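Felt and Paper Folding Group: Call for Participants

Trisard is looking for people who like working with their hands to join our next round of folding sessions. We spend our time on soft sheet material, mostly in purples this season, and on one simple-sounding thing: getting a flap to lie where you want it. It's slow, quiet and a lot more fun than it sounds!
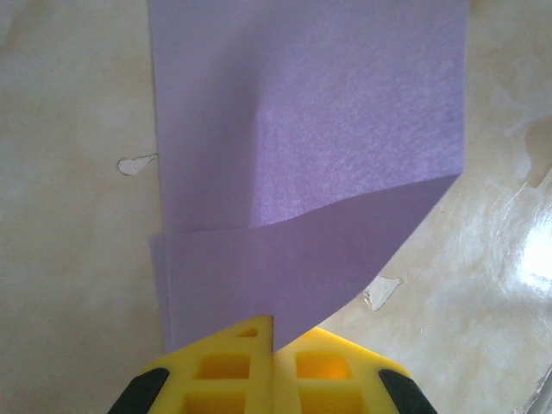
You don't need any craft training. We've had quilters, bookbinders and one very patient retired mail carrier, and they all found their own way of turning a corner over. What we do ask is that you come to the full session, work at a table for up to 300 minutes with breaks, and tell us frankly what felt awkward. Left-handed folders are especially welcome (we never get enough of you).

Places are limited to 9 per group. Lunch is on us, and you can take home whatever you make. Femke Segers leads the folding and Jolien Van den Broek handles sign-ups and schedules. 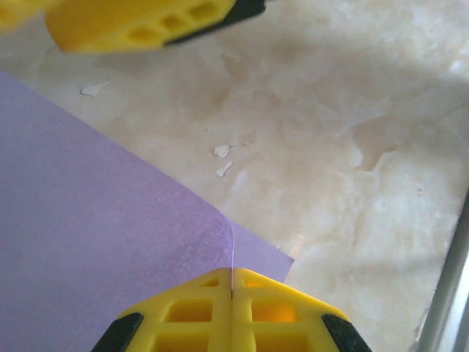

Afterward we sit down together and talk through creases, curves and edges that wouldn't line up. Notes from the June group filled a whole binder, and they changed how we cut our sheets.

To apply, send a few lines about yourself and anything you've folded, sewn or wrapped lately to Jolien at the Trisard front desk by August 23, 2018. Please mention any food allergies.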